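Print this page
E-mail this page

Table rules for a kitchen test bench with arms, Ruddock workshop

Keep dishes in the rack and mugs on the tree when a run starts. Stay out of reach of both arms while they are powered. Set grip force to 50 for plates and write down any change. Limit speed to 200 mm per second near anything that can chip.
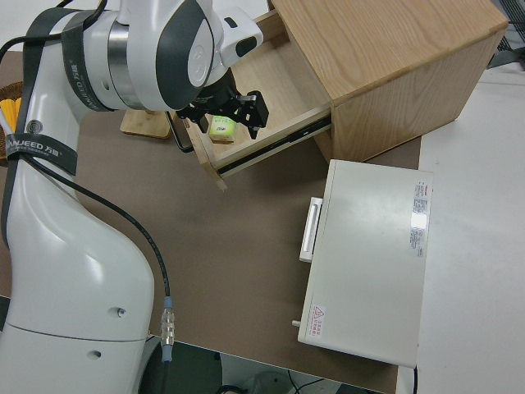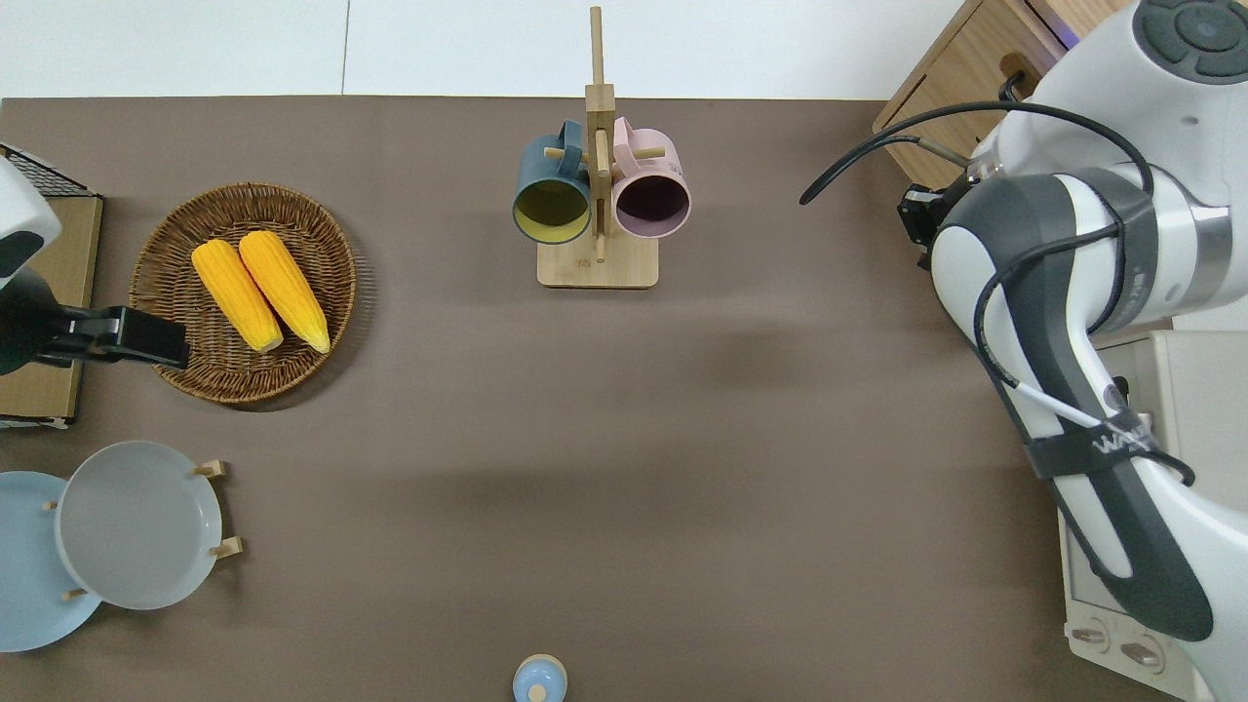
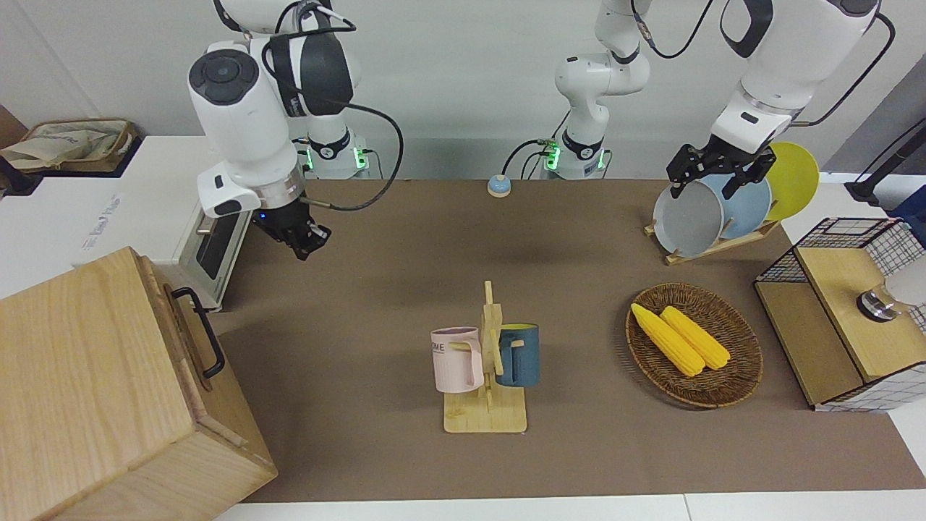 Work at the drawer (first) and at the plate rack (third). The second view takes in the corn basket and mug tree.

Route arm cables clear of the drawer slide. Check straps and plugs every April. A dropped plate ends the run: stop both arms, sweep the mat, then log it. Up to 2 restarts are allowed per session. Send corrections to Ruoxi Ding.

Print | E-mail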